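Gripper comparison — minutes, Wednesday, 2:00 p.m., Ornport bench

Present: bench group, plus purchasing for the first item. Last meeting's minutes accepted with no changes.

**1. Two-arm desk tidying**
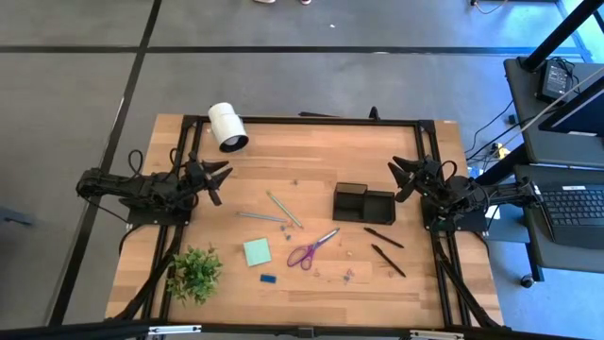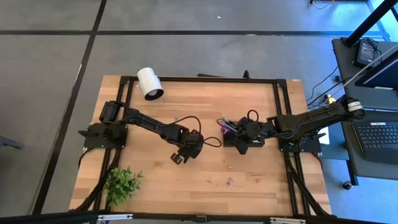
*Two-arm cell, office supplies task, both views from head-mounted cameras.*

The Grendthorpe summary claims 80 percent on pens and pencils. The group was not persuaded. The summary doesn't say what counted as a success, and a pen that gets nudged into place may have been scored as a pick. Pushpins were left out of the total, with no reason given.

Agreed: no figure goes to Brivcombe until the 300 logged attempts have been rescored by somebody who didn't run them.

**2. Marciniak fingers**

Quote is $2000 for the pair. Purchasing asked what they would do that the current fingers can't. Answers were vague — "better on thin things" came up twice. Request a loan set first. If they won't lend, drop it.

**3. Controller delay**

Still seeing a 30 ms lag on one arm. Swapping the cable was suggested again. It was also suggested in October and is still not done.

**Actions**

- Rescore attempts, pushpins included
- Write to Marciniak about a loan
- Swap the cable before the next run

Closed 3:10 p.m.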